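Bench notebook, Mirkville shop, March
Foam blocks and gridded paper: sorting surface for the counting kits

Carrying on from the last entry. The old surface (white butcher paper, pencil grid) is retired. Pencil lines smeared under the heel of the hand and could not be read from a standing position. Replaced with brown paper and dark blue tape. Notes on how that went, mostly so Fitriani does not have to ask me again.

Paper. Brown kraft off the large roll, single layer. It came off the roll with a strong curl. Reverse-rolled it over a length of pipe and left it overnight under two boards. Curl mostly gone, creases not. The back edge is worst because I folded it over the table and then changed my mind. A warm iron on the underside took out part of the wrinkling on an offcut but left a slight shine, so I did not do it on the real piece.

Tape. Tried masking tape first. Too close in color to the paper. Dark blue reads well from any side of the table. Stretching the tape while laying it is what makes the lines wander: it goes down straight, then relaxes and pulls the paper with it. Better method, found late: unroll the full length slack, tack the far end, lower it, press from the center out. The verticals were already down by then. They are not straight and I am leaving them. The grid is for telling someone "put it in that cell," and a bend of a few millimeters does not matter for that.

Do not lift and re-lay tape on this paper. The top fibers come away and the second strip will not hold on the bald patch. If a line has to move, patch from underneath first.

Blocks. Foam cubes from the Rosix lot, 64 to the bag. Weighed a handful on the small scale. Spread between blocks is larger than the scale error, which I put down to how the foam is cut. Corners are sharp on most, crushed on a few from the bottom of the bag. Crushed ones recover partway if left loose for a day. Pulled the worst for the scrap box.

Color. Under the warm tubes at the north end of the shop the yellow-green and orange are easy to tell apart; red and orange less so at a glance, particularly when the red is down inside a bin and in its own shadow. Prasetyo swapped one tube for a cooler one and the red/orange problem got smaller. Have not decided whether to change the rest. Purple is fine under everything.

Surface. Matte foam on matte paper does not slide much. A cube nudged at the base moves, a cube nudged near the top tips. Checked this with a ruler edge at two heights. Sliding improves on the taped lines and gets worse on the creases.

Bins. Ferreira trays (gray) are too deep for this. A cube dropped in from the rim lands on any face it likes and you have to reach well in to get it. Went to the low pink plastic ones. Walls flare a little, rim is rounded, easy on the knuckles. Drawback: a cube can come to rest leaning against a wall at the corner, and then it looks as if it is wedged when it is only propped. A tap on the rim usually settles it. 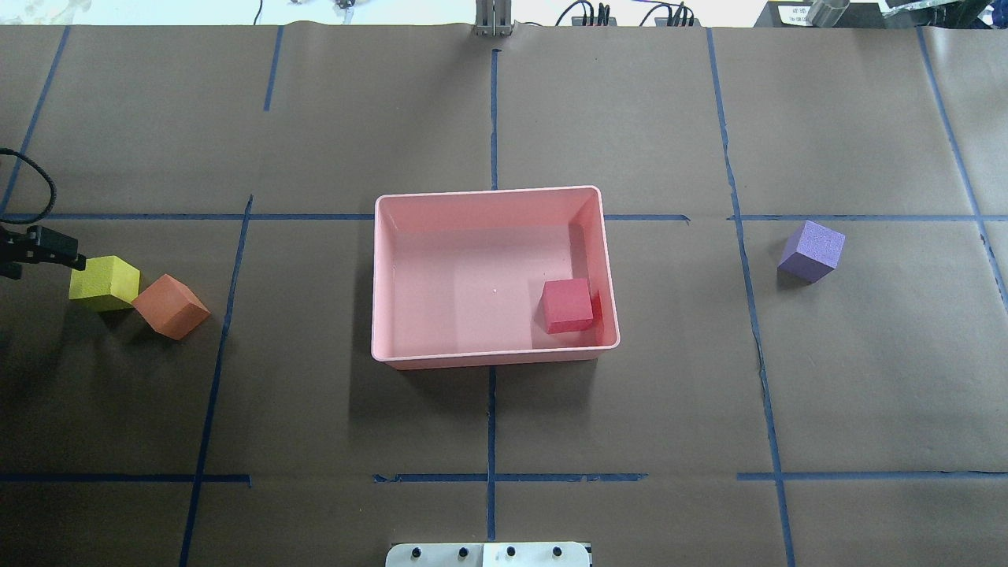

Where should the bin go on the grid?
On the center line, with the back horizontal just behind it, so both sides of the surface stay free for loose blocks.

Cleaning. Foam sheds. It is worse with new blocks and shows up as specks on the bin floor, easy to see on the pale pink. Dry brush first. A damp cloth is fine for the bins and bad for the paper, which cockles at once. For the paper use the soft brush only, along the tape, never across it, or the tape edges start to lift.

Wear. Gindham wants a figure for how long one sheet lasts. I do not have one. Proposed a target of 1,000 placements per sheet before replacement and will log against that. Prasetyo thinks the tape edges will go before the paper does. I think the paper will go at the table edge, where sleeves rub.

Stock: 4 spare lengths of paper cut and stored flat under the bench. Tape is low, about half a roll of the blue. Do not substitute the light blue, it disappears under the warm tubes.

To do
Lay the next grid with the slack method and compare.
Finish the broken horizontal line, or decide it stays broken. Fitriani prefers the gaps. She says they make it easier to lift the sheet at the front without pulling a whole strip.
Find out whether the Rosix bags can be ordered by single color.
Second cool tube.
Label the scrap box. It keeps getting emptied back into the good bag.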